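Arturo Farina
August 18, 2019

1/ Our eldest starts school in September. A few people have asked how we are sorting out the mornings and the pick-ups, so I'm putting it in one thread.

2/ Background. We moved to Fundthorpe when she was two. My wife works shifts and I leave on the early train three days out of five. Both sets of grandparents are a flight away. We have a boy as well, 16 months old.

3/ Breakfast club at the school is full until after Christmas. We put her name down in spring and were told we are on the list. The after-school place only runs to half past four.

4/ We looked at a childminder for both ends of the day. The quote came to £822 a month with the boy included. A nursery place for him on top of a separate club for her was £1069. We can't do the second one and the first one would be tight.

5/ So we asked the other parents. There is a group for the new reception class, set up by one of the mums after the open afternoon. I wrote four lines saying which mornings I was stuck and which afternoons I could do in return.

6/ I got 14 replies by the next evening. I hadn't spoken to most of these people beyond hello at the gate.

7/ We ended up with four families on our side of the railway bridge. Each family takes the walk on set days. Two of the parents work from home and said they would sooner do mornings. I do two afternoons, as I finish early on those.

8/ We all met at ours last weekend to agree the details. The children played in the hall and the adults had soup and argued about wet weather. Clearing up took longer than the meeting.

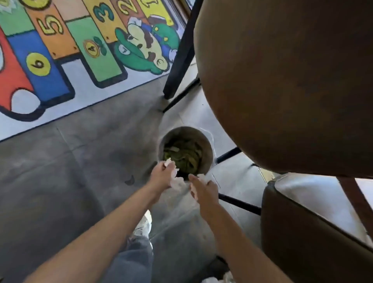
9/ What we agreed, in case it's useful to anyone setting one up:

10/ Leave the corner by the post box at twenty-five past eight. If a child isn't there, the walking parent rings once and then goes. Being late means you do the walk yourself.

11/ Every parent is on the school's pick-up form for all four children. The school office needs this in writing. They would not take it over the phone.

12/ No money changes hands. If you swap a day you find your own swap and put it in the group. One dad wanted a points system and the rest of us voted it down.

13/ Illness. If the child is off, say so before eight. If the parent is off, my wife and one other mum are the spares, depending on her shifts.

14/ We use Kistico for the rota. It's a shared calendar and it's free for a group our size. We tried Filumach first but two people couldn't get it to open on their phones. A sheet of paper on the fridge would do the same job and we have one of those too.

15/ Things we haven't settled: half term, training days, and what happens when one of the children falls out with another. My daughter has already said she won't hold hands with one of the boys. She may have to.

16/ Her main worry is Bawa, her cloth elephant. He isn't allowed in class. The other children have been told he can come on the walk and go home again with whichever parent is on duty. I now have to message three families about an elephant.

17/ I was not keen on asking. I grew up in a place where my mother just opened the back door and shouted, and I suppose I thought help was something you had or didn't have. Writing that first message took me most of an evening.

18/ We do a practice walk with all four the week before term. I'll add to this thread in a month or so and say how it's going.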